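Flullow Music Library Software
User Guide: Adding Albums and Recordings 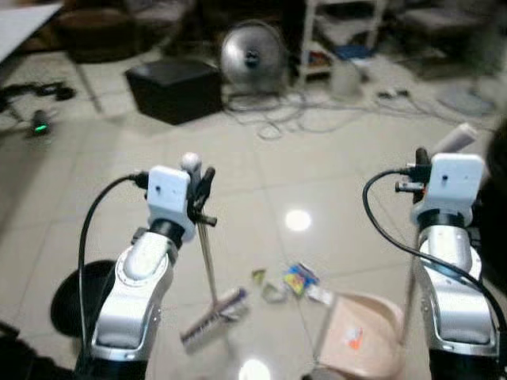
Section 2: Cataloguing

Before you begin

The Flullow catalogue holds one record for each album, and one entry within that record for each track. A standard licence allows up to 2,000 albums. Members of staff must be signed in with an Editor account to add or change records. Reader accounts may search and play only.

Adding an album

1. Open the Catalogue menu and select New Album.

2. Enter the name of the artist as printed on the sleeve. For a solo artist, enter the surname first. For a group, omit "The" from the beginning of the name.

3. Enter the title, the label and the year of release. If the recording has been reissued, enter the year of the edition you hold and record the original year in the Notes field.

4. Select a main category from the list (Folk, Country, Blues, Rock, Jazz or Other). A second category may be added on the same screen.

5. Select Add Tracks and enter the titles in playing order. For vinyl records, mark the side on which each track appears.

6. Select Save. The album is given a shelf number, which should be copied on to the spine label.

Note: Shelf numbers are not reused. If album 496 is deleted, that number will remain blank in all reports.

Importing from Tukovska

Libraries moving from the Tukovska catalogue may import their existing records as a single file. Files of more than 20 megabytes must be divided before import. Accented letters in artist names should be checked once the import has finished, as older Tukovska files do not always store them correctly.

Caution: Do not close the program while an import is in progress. Records may be lost and cannot be recovered without a backup.

Live recordings

Concert recordings are entered in the same way as albums, with the venue typed in the Location field. Recordings from the Gaete and Drekadov collections have their own prefix and must not be placed in the general sequence.

Section last revised: Sun 2 November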